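Des pinces dans les mains : comment on apprend un métier à un robot

Tu sais ranger une télécommande dans une boîte. Facile ! Tu n'y penses même pas : tes doigts serrent juste assez, ton poignet tourne, hop, c'est posé. Un robot, lui, ne sait rien faire de tout ça au départ. Il faut lui montrer, et montrer des gestes, c'est devenu un vrai travail.

Chez Coteck, une entreprise qui prépare des robots pour les ateliers d'emballage, on passe des journées entières à saisir, soulever et déposer des objets de tous les jours. Mais attention, pas avec les doigts ! On tient une pince dans chaque main, la même sorte de pince que le robot aura au bout du bras.

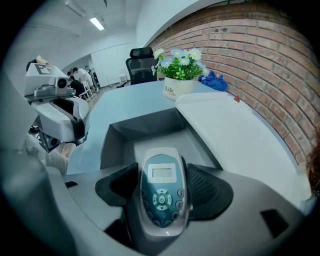 Une télécommande entre les deux mâchoires de la pince.

Pourquoi ne pas utiliser ses mains, tout simplement ? Parce que nos mains sont trop fortes à ce jeu-là. Elles ont cinq doigts et une peau qui sent tout. Avec une pince, la personne doit se débrouiller comme le robot devra le faire : deux mâchoires, et c'est tout. Essaie donc chez toi d'attraper une gomme avec une pince à cornichons, tu vas voir, c'est un sacré entraînement !

Et les drôles de cubes à carreaux noirs et blancs ? Ce sont des repères. Une caméra les reconnaît très bien, et l'ordinateur peut calculer où se trouve la pince et de quel côté elle penche.

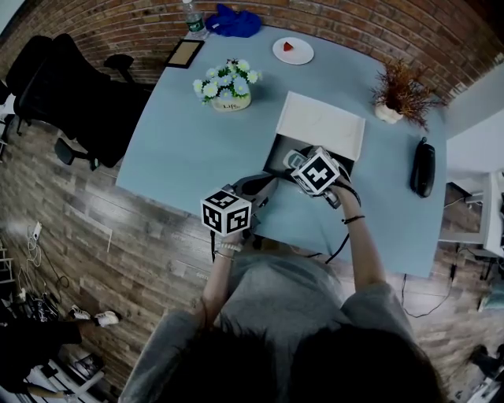 Deux pinces, deux cubes repères et une boîte blanche ouverte.

Un seul essai ne suffit pas. Pour un geste, l'équipe en enregistre 100, en changeant chaque fois un petit quelque chose : l'objet est plus à gauche, la boîte un peu tournée... Si on montrait toujours exactement la même chose, le robot serait perdu au premier changement (imagine que tu saches ouvrir une seule porte au monde !).

Les essais ratés sont gardés dans un dossier à part. Le robot que l'équipe entraîne s'appelle Millo, et il a beaucoup à apprendre.

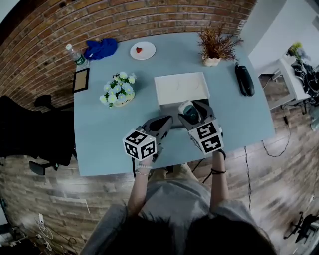 Les deux pinces au travail, vues de dessus.

Et les gens, alors ?

C'est la grande question, et elle est importante. Sorcha Imrie a longtemps emballé des colis à la main dans l'atelier Ogilvie. Elle remplissait 40 cartons par heure, et le soir ses épaules tiraient. En juillet, l'atelier a reçu son premier robot. Aujourd'hui, elle prépare les démonstrations et vérifie ce que la machine a compris.

« Je connais les gestes par cœur, raconte-t-elle. Quand le robot prend une boîte de travers, je vois tout de suite ce qui cloche. »

Tout n'est pas rose pour autant. Il a fallu suivre une formation de 20 jours, et certains collègues ont préféré changer de poste. D'autres se demandent s'il y aura encore assez de travail pour tout le monde. Ils ont raison de poser la question, et les adultes n'ont pas encore toutes les réponses. 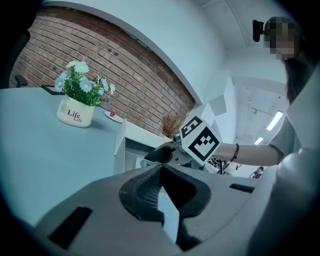

À toi de jouer !

Il te faut une pince de cuisine, une boîte sans couvercle et un petit objet qui ne casse pas.

Pose l'objet devant toi, attrape-le avec la pince et dépose-le dans la boîte. Recommence en déplaçant la boîte, puis avec l'autre main. Ensuite, demande à quelqu'un de faire le robot : il ferme les yeux et tu le guides seulement avec des mots. « Avance, encore, serre ! » Compte combien de consignes il te faut pour un seul objet, et compare avec tes copains.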